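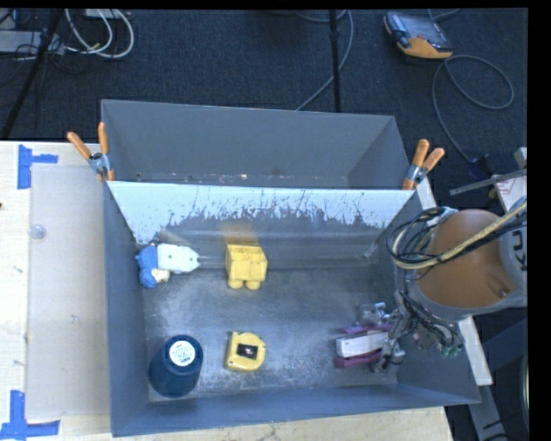

Blog > Odds and ends > September 2024

Moving again. Fourth time in seven years and I still can't pack a kitchen. Started at 6 this morning with the mugs, gave up by 8, made toast. The trouble is deciding. Every drawer has stuff in it I'd never buy and can't throw out. Same with the toys, you end up with a big scuffed metal bin and one blue and white toy lying in the front part of it, and that's somehow a whole evening of arguing about what goes where. Anyway. Kitchen.

Maureen Bickerstaff from downstairs lent me her tape gun, bless her. 100 times better than teh roll and teeth method. She's moved once in her life and says never again, they'll carry her out.

New place is on Wilczyńska, top floor, no elevator. Rent is 515 more than I wanted to pay if you add the whole year up, so not terrible. Landlord is Przemysław Marciniak, nice on the phone, talks fast. He says the boiler gets replaced in November. We'll see. Bringing the space heater.

Things I have given up on: labels. Wrapping plates in newspaper (ink everywhere, washed them all twice). Finding the lid for the good pot.

Van comes early. Still haven't done the bathroom or under the bed, and I definately don't want to look under the bed. More when the internet's hooked up.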